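Reheating Rice Without Making Gravel

Leftover rice wants water and patience. Most of us bring neither. 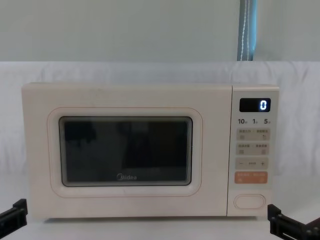

Step 1. Break up the clumps and add a spoonful of water. Custódio Vilela swears by two — he also likes soup.

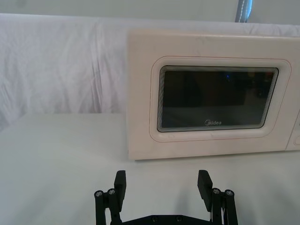

Cover the bowl loosely. A tight lid will end up on the ceiling.

Step 2. Give it 30 seconds, stir, and repeat up to 3 times.

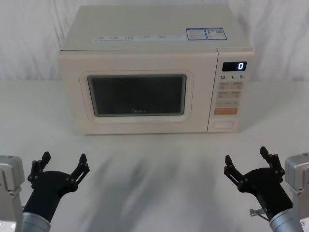 Midea countertop model, display at 0.

Let it stand a minute before you dig in.

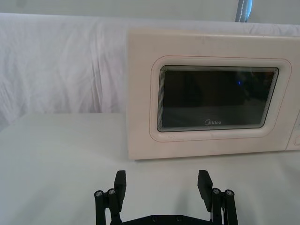 Step 3. Wipe the inside. Yes, today.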